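ok so I finally caved and got rid of the cutlery drawer. well, the drawer is still there, it has batteries and takeout menus in it now. the cutlery lives on the table

this has been brewing since February, when I moved into the place on Tallent with the kitchen that has exactly one drawer and it sticks. you pull, nothing. you pull harder, forks everywhere

my neighbor Toivo Ruotsalainen (hi Toivo, I know you read these) grew up with everything standing in a jar in the middle of the table and thinks drawers for spoons are a weird luxury. he may have a point!!

so: wire basket, handle on top, little clear tray underneath so it doesn't scratch anything. chopsticks and a spoon in there so far, the rest is still in a box in the hall

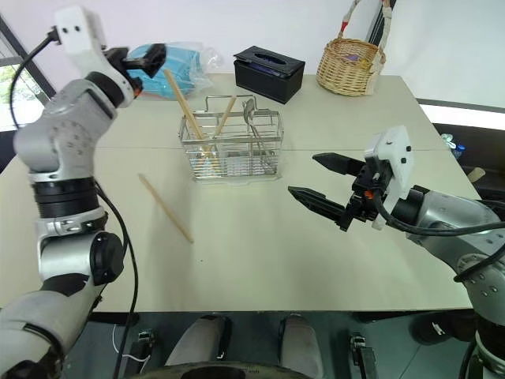
things I tried before this, for the record. a mug (tips over the second you put a ladle in it). a bamboo drawer insert from Stendik that was maybe a quarter inch too wide, which I found out after throwing away the packaging. a magnetic strip, don't ask

the basket came from Gerkidard, the secondhand place behind the bus depot. they had a whole shelf of wire stuff and I stood there for so long that the guy asked if I was ok

someone asked about dust. yeah, I worried about that too, but if you use the stuff every day it never really gets a chance? the things that get dusty are the things you don't use, and those can go in the hall box forever as far as I'm concerned

also someone asked if I do handles up or handles down. I have feelings about this. forks handles up, always, I am not grabbing the pointy end before coffee. chopsticks I don't care. spoons I go back and forth, bowl up looks nicer and you can find the one you want right away 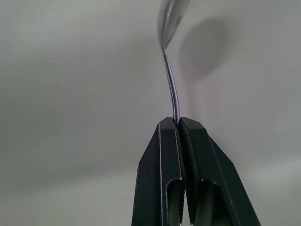 my big opinion on spoons is that you need way fewer than you own. I had more than 12 teaspoons and I live alone! kept the plain stainless ones with the thin handle, like that one, and gave the chunky ones to my sister, who likes a spoon with some weight to it. thin handles fit through a crowded basket so much better, you can slide one in without shoving everything else over

next up is the pantry shelf, which is mostly Rautiainen crispbread and three open bags of rice. if anyone has a trick for rice bags that isn't a clothespin please tell me, I'm out of clothespins

ok going to eat dinner, the soup has been sitting there this whole time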